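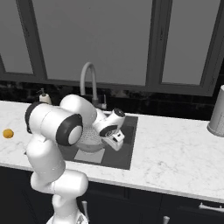
Skeko Robot Club: your questions answered
Last updated Jul 19, 2019

We get lots of emails at the start of each term and many of them ask the same things, so we've put the answers in one place. If yours isn't covered, write to us or come and find us before a session. We love talking about this stuff!

What is Skeko?

Skeko is an after-school robotics club for students at Hasoveck School and anyone nearby who wants to join in. We program robot arms to do kitchen jobs in a simulator called Nolar: picking up fruit, putting it in a colander, moving things from the sink to the worktop and back again. It sounds simple until you try it, and then you spend a whole evening on one orange and go home delighted.

Who runs it?

Genalyn Aquino set the club up and leads the programming side. Sun-ja Lim looks after the competition team and the maths help (there is some maths, but you'll be using it straight away, so it sticks). Older members help the newer ones as well, and a lot of the best tips come from them.

How old do I have to be?

You need to be 11 or over. There's no upper limit for students, and several of our sixth formers have been coming for years.

When do you meet and how long is a session?

Term time, once a week, straight after lessons in the upstairs computer room. Sessions last 90 minutes. You can leave early if you have a bus to catch, just tell Genalyn when you arrive so that she isn't hunting for you at the end.

Do I need to have done any coding?

Not at all. Your first few weeks are spent moving the arm by hand, with sliders on the screen, one joint at a time. You get a feel for what the shoulder does, what the elbow does, and why the gripper always seems to end up facing the wrong way. After that we start writing short programs in Python, mostly by changing ones that already work. If you've coded before, tell us and we'll give you something harder on day one.

Why a simulator and not a real arm?

Cost is a big part of it, but it's also just a very good way to learn. Everybody can have an arm of their own on screen, and if you drive the gripper through the bottom of the sink you press reset and have another go. You can try daft ideas too, and we really encourage that.

Why kitchens?

The Pons Challenge, our main competition, uses a kitchen, and we liked it so much that we practise there all year round. A sink is a lovely awkward place for a robot. The arm has to come in from above, keep clear of the tap, get low enough to reach what's inside and then get out again without catching the sides. Round fruit adds to the fun because it rolls.

What do I do in my first term?

Everyone follows the same path to begin with:

Move the arm with the sliders and park it over the sink
Open and close the gripper from a program
Pick up a fruit from the worktop
Put it down in the colander, gently
Do the same thing again with the fruit in a new place

That last one takes the longest. A program that has learned one position by heart will reach for the old spot every time, so you need a way for the arm to find out where the fruit is now. When it first works there is usually some shouting.
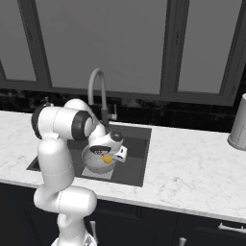

Do I need to bring my own laptop?

The school computers all have Nolar installed, so you can turn up with nothing but a pen. If you prefer your own machine, bring it along with its charger and we'll help you get set up. Older laptops run it perfectly well with the shadows turned off.

Can I practise at home?

Please do! Ask Sun-ja for a login and she'll send you the install notes. Save your work to the shared folder and you can pick it up again at the next session. Put your name in the file name, please. We have a great many files called test_final and no idea who wrote them.

My arm shakes when it gets near the fruit. What's wrong?

This comes up nearly every week. Usually the target is too far away for the arm to reach comfortably, or you're asking for the final position in one big jump. Add a stopping point directly over the fruit, let the arm settle there, then go straight down slowly. If it's still shaking, look at your elbow angle, and if that seems fine give one of us a wave.

The gripper closes but the fruit pops out. Help!

Check the height first. If the fingers close on the top of the fruit they'll squeeze it out like a bar of soap, so aim for the middle. Then try closing more slowly. Turning the wrist a little can make a difference as well, especially when one finger is touching the side of the colander before the other has got to the fruit.

What is the Pons Challenge?

It's a friendly contest between school clubs, held every February. Teams get a kitchen they know with the objects put in places they don't, and the arm has to do the jobs by itself from start to finish. You score for each item that ends up where it should be and lose points for bumping the tap. There's a prize for the neatest code as well, and we care about that one a great deal.

How big are the teams?

Teams have 2 or 3 members. You can choose your own teammates, or tell Sun-ja you'd like to be matched with somebody. Mixing ages works really well and quite a few of our teams stay together from one year to the next.

Do I have to compete?

It's up to you. Some members never enter and spend the year on projects of their own. Last year we had an arm that sorted cutlery and another that conducted an orchestra (there was no orchestra, but the timing was excellent).

How much does it cost?

The club is free for everyone, including students from other schools. We ask for a small contribution towards the coach if you come to Pons, and the school office can help with that, in confidence, if it's a problem.

Can parents come and watch?

Parents are very welcome at the last session of each term, when everyone shows what they've been making. Expect to be handed the sliders and told to pick up an orange.

How do I join?

Collect a form from the school office or email us for a copy. A parent or carer needs to sign it. You can come to one session before you decide, and you don't have to wait for a new term to start. Students from other schools should sign in at reception, where one of us will meet you and take you upstairs.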